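Bench inspection, refurb line, Stustmont site
Date: 2018-06-06
Form 1819, cell 5. Filled in between shifts so excuse the scrawl.

1. E-stops, both sides of bench – OK. Left one stiff, reported.
2. Floor markings – worn by the walkway. Repaint. Asked for this last October.
3. Arm speed limit with door open – OK, matches the Plurent sheet.
4. Cables clear of moving joints – OK today. Check again after any re-teach.
5. Bench bolts – OK.
6. Handover light visible from stool – NO. People lean in to see it. Move it up.
7. Sign-off sheet at cell – missing, new one printed.

Comments

Main change for staff is the waiting. Used to be one person, one case, start to finish. Now they load, step back, watch, step in for whatever the arm leaves. Two people said their hands are better for it, one said the day drags. Both worth writing down.

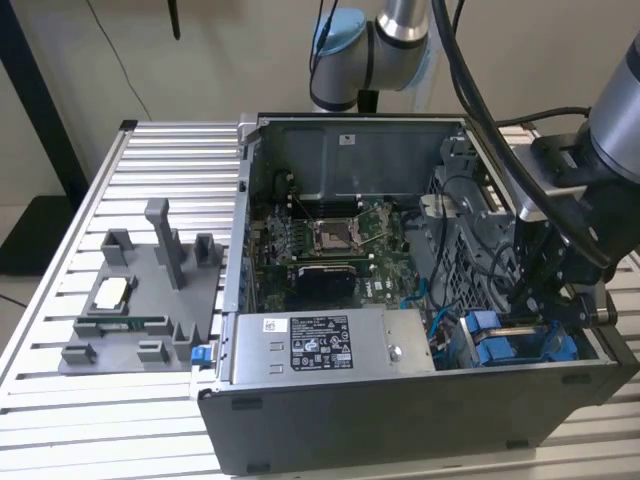

Training is behind. Only the early shift has done the Nodisix module and the late shift are picking it up from them, wich is not good enough. Needs to cover what state a case can be in when you reach for it: side panel off, CPU socket open with the lever up, graphics card still in. Bare socket = hands off the pins, tell the next person. Also agree who tidies the fixture plate, at the moment its whoever is nearest.

Job rotation – not happening. Hjaltested swap people every break, suggest we try the same.

Actions
Light: maintenance, job no. 2867
Floor paint: same visit if poss
Late shift training: before next inspection
Stool height: ask the people who sit on it

Result: pass with comments. Cell can run.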